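I have come around, slowly and with a lot of grumbling, to the idea that breakfast is the meal we ought to invite people to. Dinner asks so much of everybody. You clean for two days, you worry about the wine, and by nine your guests are looking at their phones.

My old neighbor Esben Hafstein had people over on Saturday mornings well past the age of 70, and I never once saw him fuss. Toast, eggs if there were eggs, coffee until it ran out.
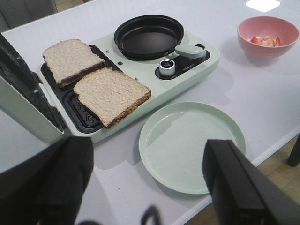
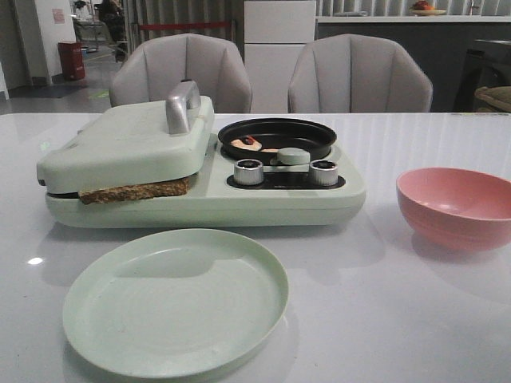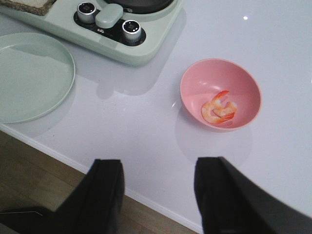
Folks tell me mornings are sacred, that they need them for sleeping or for the gym, and I do understand – I like my bed as well as anyone. But a friend at 9 a.m. is a different creature from a friend at 9 p.m. She hasn't been worn down by the day yet. She'll tell you what she dreamed, and she'll leave before lunch, and you still have your whole Saturday ahead of you! I'm starting up again in November, and if you live anywhere near me you can expect a call.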